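Projektbericht: Zwei Handsteuerungen im Vergleich - Küchenszene in der Simulation
Projektgruppe Jevier, Zwischenstand Januar

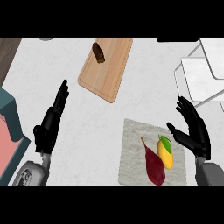 1. Worum es geht

Zweiarmiger Aufbau, zwei menschenähnliche schwarze Hände, alles simuliert. Aufgabe aus der Liste von Thijs Mulder (Betreuer): Mango vom grauen Handtuch nehmen und auf das Schneidebrett legen, ohne die rote Frucht daneben zu verschieben. Verglichen werden zwei Controller:

Sekiguchi - Positionsregelung, jeder Finger bekommt einen festen Zielwinkel
Hendell - Nachgiebigkeitsregelung, die Finger geben bei Kontakt nach

Die Szene heißt bei uns Jilholm und bleibt für beide gleich. Ursprünglich wollten wir noch einen einfachen Zweifingergreifer dazunehmen, hat zeitlich nicht geklappt (siehe Punkt 5).

2. Aufbau

Kamera schaut von oben auf die Arbeitsplatte, beide Hände kommen von unten ins Bild. Startpose: linke Hand zwischen dem türkisen Behälter und dem Brett, Finger gestreckt und geschlossen. Rechte Hand neben dem Handtuch, Finger leicht gekrümmt und etwas gespreizt, Daumen nach links. Die Startpose der rechten Hand ist wichtig: der Daumen muss frei über der Tuchecke stehen, sonst streift er beim Anfahren die Mango. Haben wir zweimal umgestellt, jetzt fest in der Konfig.

Auf dem Brett liegt schon eine dunkelbraune Rolle, schräg. Die soll liegen bleiben, die Ablagezone ist also kleiner als das Brett. Die weißen Tabletts rechts sind für diese Aufgabe nur Hindernis.

3. Durchführung

60 Versuche pro Controller. Erfolg = Mango liegt auf dem Brett, Rolle nicht berührt, rote Frucht noch auf dem Tuch. Nach dem Loslassen 5 Sekunden warten, dann erst werten - die Mango rollt manchmal nach. Die linke Hand durfte stützen, musste aber nicht.

Reibung für alle Objekte gleich gesetzt. Ist nicht realistisch (Tuch!), aber für den Vergleich erstmal egal.

4. Ergebnisse

Hendell: 41 von 60 erfolgreich.
Sekiguchi: deutlich weniger, genaue Zahl kommt nach, weil ein Teil der Logs mit falscher Startpose lief und nochmal gerechnet werden muss. Der Abstand ist aber so groß, dass sich an der Reihenfolge nichts ändern dürfte.

Typische Fehler Sekiguchi: Finger schließen auf den festen Winkel, Mango wird rausgedrückt und schiebt die rote Frucht mit. Die beiden Früchte liegen ja direkt aneinander, viel Platz ist da nicht. Anfahrt von rechts besser als von oben.

Typische Fehler Hendell: Griff hält, aber beim Drehen des Handgelenks rutscht die Mango langsam nach unten. Blatt und grünes Ende sind kein Problem, Kollisionsmodel ist dort sowieso vereinfacht. In 3 Versuchen hat der kleine Finger die Rolle auf dem Brett angestoßen, zählt als Fehlschlag.

Rechenzeit: kein Unterschied den man merkt. Parameter einstellen dauert bei Hendell viel länger, ein ganzer Nachmittag nur für die Steifigkeit der Daumengelenke.

5. Offen / nächste Schritte

- Sekiguchi mit richtiger Startpose neu laufen lassen
- Abstand zwischen den Früchten variieren, im Moment ist es immer der schwierigste Fall
- Reibung Tuch und Brett getrennt setzen
- Zweifingergreifer als Vergleich, mit gleicher Erfolgsdefinition
- linke Hand richtig einbinden. Die meiste Zeit steht sie nur rum und verdeckt je nach Pose den Rand vom Behälter

Thijs möchte außerdem eine zweite Kamera von der Seite. Von oben sieht man schlecht, ob die Finger unter der Mango sind oder nur daneben, das haben wir beim Auswerten auch gemerkt und mehrere Versuche doppelt angeschaut. Position der zweiten Kamera noch nicht festgelegt, warscheinlich links auf Höhe der Arbeitsplatte.

Konfigs und Logs liegen im Projektordner unter jilholm, Auswertung im Unterordner vergleich. Die alten Läufe mit falscher Startpose bitte noch nicht löschen.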